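Perkholm Makers forum > General chat > Will anything ever do my washing up?

hakwood_helmi
2020-08-31
Serious question. Three years of reading that home robots are "nearly there" and I'm still stood at the sink every night. Can any machine clear a kitchen table yet? Not a demo. A normal table, stuff everywhere.

esko_o
No.
Longer answer: picking up one known thing, fine, been fine for ages. Picking up whatever's there and knowing where it goes, no. We trialled an arm at work in February, sorting fittings into trays. Lovely until someone tipped the fittings in a heap.

Seija K
Bit harsh Esko. Heaps are hard for everybody. The research lot practise on proper kitchen clutter now, pans and plates and pretend fruit. Colander's the one I'd watch. Full of holes, handle each end, awkward whichever way you grab it.

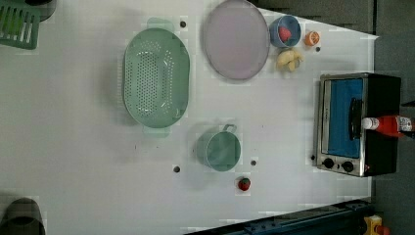
And fruit is worse than crockery imo. A strawberry in a bowl, do you move the bowl or take the strawberry out first? Depends what you want doing. My four year old gets that wrong and she's had a lot more training than any robot.

esko_o
So we agree then, it can't do it

Seija K
No, I'm saying it's slow, which is a diffrent complaint. If I'm out all day I don't care if it takes 2 hours.

Aatos
I care. 569 quid for the robot hoover and it still eats the rug fringe. Also toy food weighs nothing and doesnt squash. Show me a real banana.

jucelia_b
Real banana, yes!! And grease. Pans in my kitchen have grease on them.
Shop floor is different though. Cedholm put a machine on our packing line, same box all day, never moans. Wouldn't trust it to wipe down after.

hakwood_helmi
Right so boxes yes, dishes no. What about just loading a rack? Same rack every time, plates only.

esko_o
Plates only, same plates, nothing stuck to them, maybe. At that point buy a dishwasher.

hakwood_helmi
No room for one. Kitchen is roughly 3 metres end to end and the fridge has most of it

Aatos
Slimline one from Peng, we've got it under the worktop. Will measure it tonight if you want

hakwood_helmi
Yes pls, width and depth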